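Rollwood

Rollwood is a household goods hall in Lelska. It combines a permanent display of large appliances with open shelving for packaged goods, and is operated by the retail firm Leinonen. The hall opened on June 2, 2018, and has a floor area of 400 square meters.

History

The building was put up as a storage depot for Brolivow, a wholesaler of kitchen and laundry supplies. After the wholesaler moved its stock to a larger site outside the town, the depot was leased to Leinonen, whose manager at the time, Pentti Lahtinen, wanted a place where customers could handle appliances before ordering them. The conversion was designed by Parvaneh Esfahani. Her plan left the ceiling services in view and put most of the budget into new floors, lighting and wall shelving. Lahtinen was succeeded by Veikko Rantala, who extended the laundry section and moved the service counter to the street side of the building.

Laundry section

The laundry section holds washing machines, dryers and combined units, most of them front-loading. Front-loading machines have a drum that turns on a horizontal or slightly tilted axis and are loaded through a door in the face of the cabinet. They generally use less water than top-loading machines with an agitator, and their flat tops can serve as a work surface or carry a dryer if a suitable stacking kit is fitted.

Cabinets are shown in white and in darker finishes. Among the latter is a front-loader in glossy dark graphite gray, with a slightly convex front panel and a small lit display near the lower edge of the panel. Dark finishes of this type reflect overhead lighting and show smudges and pale specks more readily than white enamel does. The hall's printed care sheet recommends a soft damp cloth and advises against scouring powder. 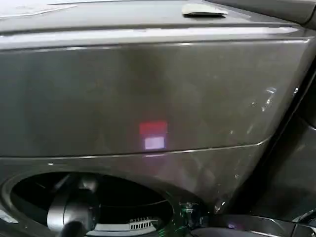
Building and interior

The hall consists of a single long room with windows at the far end. The ceiling is dark gray, and pipes and ducts run exposed beneath it. A broad rectangular air duct, gray with crosswise seams, follows the length of the room toward the windows. The wall behind the shelving is white.

Packaged goods are kept on wall shelves arranged in several levels beneath large, dark raised lettering. Small packages in dark and white occupy the top shelf, with red boxes on the one below it. Upright containers in silver, blue and dark colors stand on the next level, and yellow and orange-brown boxes are placed lower down.
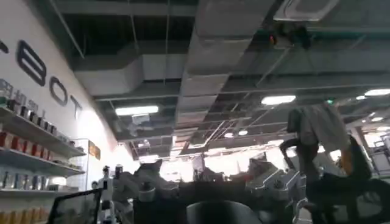

The shelving follows a fixed plan drawn up by Joni Pitkänen, under which each level is assigned to one group of goods and refilled from the back. Seasonal items are held in a separate storeroom of 34 square meters and are brought out in May, when the range is changed. Products withdrawn by a supplier are replaced within the same group, so that the position of the remaining goods does not shift.

Services

Leinonen takes orders for delivery and installation at the hall. Installation of a washing machine includes leveling the feet, connecting the inlet and drain hoses, and removing the transit bolts that secure the drum during transport. Customers are asked to keep the bolts in case the machine is moved later. Old machines are accepted for recycling when a new one is delivered.

A short course in appliance care is held at the hall under Kauko Kiiskinen. It covers cleaning the detergent drawer, the door gasket and the drain filter, as well as the choice of detergent for hard and soft water.

See also

Laundry
Major appliance
Retail display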